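Groltside Loose Leaf Tea, Refill Size

I started blending this one in my kitchen in Sernotden, mostly for myself, and then my neighbors kept asking for the jar back full. So now it's a product! It's a black tea with a little dried apple and a pinch of cardamom, and I still mix every batch by hand (my wrists would like you to know that).

The refill is 294 grams, which fills our regular tin with a bit left over for your travel mug.
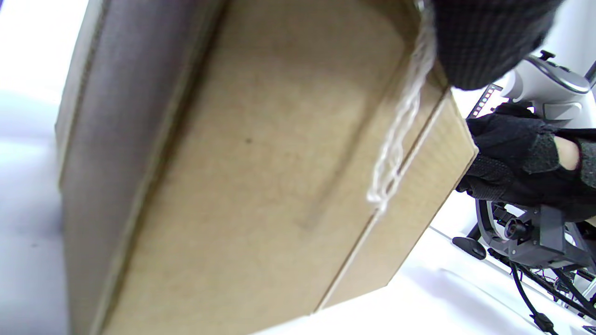
Can I drink it with milk?

Milk works great, just let the tea steep for 4 minutes first so it's strong enough to stand up to it.

If you like it lighter, 2 minutes is plenty. I drink mine that way in the afternoon, with nothing in it, and save the strong stuff for breakfast. My supplier for the apple is Kratochvíl, a small orchard up the road - they dry it slowly and don't add sugar, so the sweetness is pretty gentle.
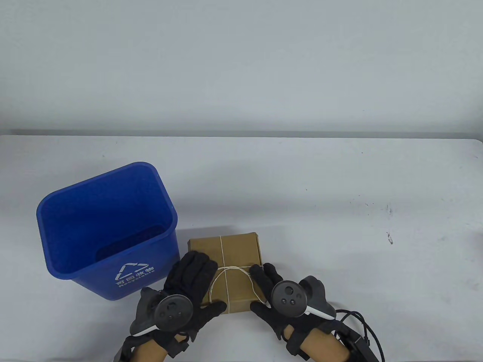 1 min read

Storage is easy. Keep it in a cupboard away from the stove and away from your coffee, and please don't put it in the fridge. I did that once with a whole batch and it tasted like onions for weeks. The inner bag goes in your compost, and the outer one can go out with the paper.

If you'd like to try something without caffeine, have a look at Fevance, my mint and fennel blend - it comes in the same size

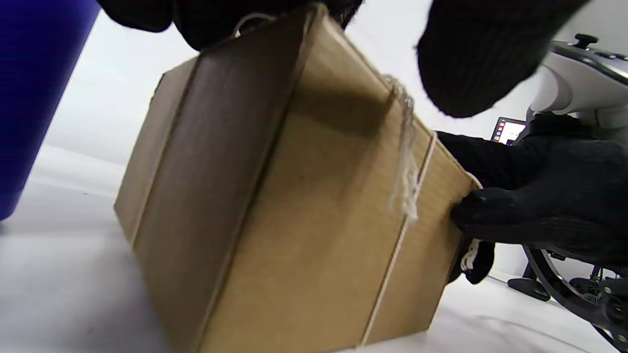 and costs the same too, so you can swap one for the other in your order without any fuss. The next batch of both gets mixed in August. Item number for this one is 859.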